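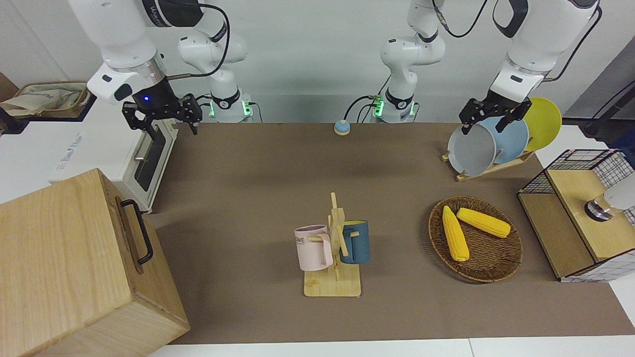

You people printed the bridge vote backwards, the caller told me, and now my brother-in-law thinks he won.

I said good morning. I had been corrections editor at the Hulme Courier for 13 days, and I still thought good morning might help.

"Seven to two against," she said. "You put seven to two for. He bought a cake!"

I wrote down "cake" and then crossed it out, because a correction doesn't have room for cake. She wouldn't give her name. She did give me the brother-in-law's, twice, and spelled it.
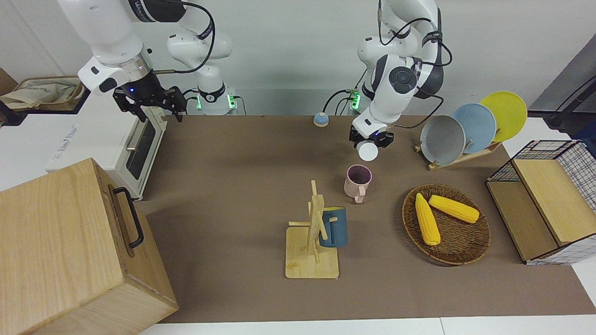 Cecilia Frimpong, Fiction Contributor

So I went to look for whoever wrote the story, which at the Courier means walking past the copier and around the filing cabinets. The byline said Staff. I asked Dot on the front desk who Staff was this week and she said she'd thought it was me.

It was me. I'd typed it up from the council's notes at ten at night, with a sandwich in one hand (egg, not a good one), and I had read the columns the wrong way around. Over 1000 copies had gone out with my mistake on page one, above the fold, next to an ad for Hovasance Windows.

I'd like to say I marched straight in to the boss. What I did was write the correction 17 different ways. There was a short one and a sorry one – the sorry one ran longer than the story – and one that sort of blamed the council's printer. Then I read that last one back and felt sick, and put it through the shredder, and the shredder jammed.

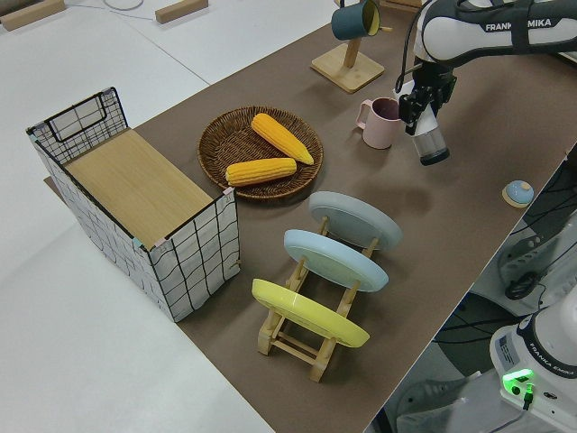
Wicker tray and wire basket at the long table.

The phone rang again at four. I knew the breathing.

"Is it going in?" she said.

"Page two, tomorrow. It says we got it wrong."

"Does it say who?"

I looked at the screen. It said "the Courier regrets." I took hold of the mouse and put my own name in, first and last, and read it to her over the phone.

She was quiet for a bit. I could hear plates.

"Well," she said, "he's had most of the cake by now anyway. Do you do the obituaries too?"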